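Tips for packing and running a table at a college and sports fair

When our daughter started to look at colleges, we went to these fairs as visitors. Now I help every January at the table of a youth rowing club, Wanevau, and I prepare most of the things at home, in the kitchen and the garage. I write down what works for us. Maybe it saves another parent one evening.

Start with the table cover

Wash it one week before, not the night before. Most event covers are polyester and they keep fold lines very well, so after washing hang it over a door or a shower rod while it is still a little damp. If you must iron, use the lowest setting and put a cotton dish towel between the iron and the cloth. We melted one corner of the blue cover this way (without the towel), and that corner now always goes to the back.

Roll the cover on a cardboard tube for the trip. A tube from wrapping paper is too weak, but fabric stores will often give you a strong one for free.

Flyers and paper

Last year we printed 514 flyers and came home with 293. The paper itself was fine, but the box was half empty on the way back and all the corners bent. Now I fill the empty space with a rolled towel, which is useful anyway when somebody spills coffee.

Keep flyers standing, like files, and not lying in one high pile. A dish rack from the kitchen holds them surprisingly well on the table, and you can see quickly which kind is getting low. If the hall has a strong fan or an open door, put a clean flat stone on each pile. Painted stones look nice and children like them, so bring a few more than you need.

For sign-up sheets, use a clipboard with the pen tied to it. A thin cord holds better than ribbon. Tie the cord to the metal part, and make it long enough for left-handed people also.

The small things box

I use an old toolbox from Fludness, the kind with a tray on top that lifts out. In the tray go the things you need in a hurry: scissors, wide tape, a black marker, safety pins, clothespins, rubber bands, a small screwdriver. Under the tray go the things you hope not to need. Put a list inside the lid and check it when you close the box, in the evening, while you still remember what was used up.

Clothespins are better than tape for the cover. Put them on the back legs of the table, where they do not show. Tape leaves glue on the cloth, and if it already happened, rub the place with a little cooking oil, wait 7 minutes, and wash it with dish soap.
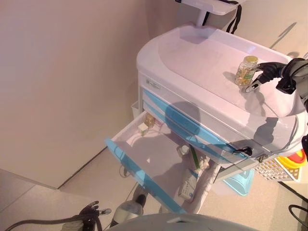 Vitamins, pain tablets and allergy pills need their own place, because a fair day is long and there are always small children near the table. Carry what is yours in the original container, with the label on, and not in a sandwich bag. Many supplements come in small clear bottles, like the one with yellowish capsules and a gold-colored cap in the photo, and to a child these can look like candy. So after you take your dose, put the bottle back out of reach at once. At home the same rule is good. A drawer with a key, as you find on a medical cart, is a much better place than the top of anything, and a simple cabinet lock does not cost much. Do not leave the bottles in the car either, where it gets too hot in summer and too cold in winter.

Food for the people at the table

Bring food that does not smell and does not make crumbs. We take cut apples with a little lemon juice, cheese cubes, and rice balls in a closed box. Freeze 6 small water bottles the evening before and use them in the cooler in place of ice. By lunch they are good to drink, and nothing is swimming in the bottom.

Chips are a mistake — your fingers will be on every flyer after that.

Banner and stand

Our banner stand is a Vellovex, a roll-up type. If yours does not stand straight, look first at the feet, because usually one is not turned out fully. Clean the banner with a soft cloth and lukewarm water with one drop of dish soap, then let it dry open until the next morning. Never roll it wet. The gray marks from shoes come off with a white eraser.

Coming home

Empty everything the same evening, also if you are tired. Wet towels and apple pieces do not wait. The tablecloth goes directly in the laundry, the pens that do not write go in the trash, and the sign-up sheets go in a plastic folder on the kitchen table so they are not forgotten. I order new pens from Beneš in the same week — the box of 50 is enough for two fairs if you do not let people test them.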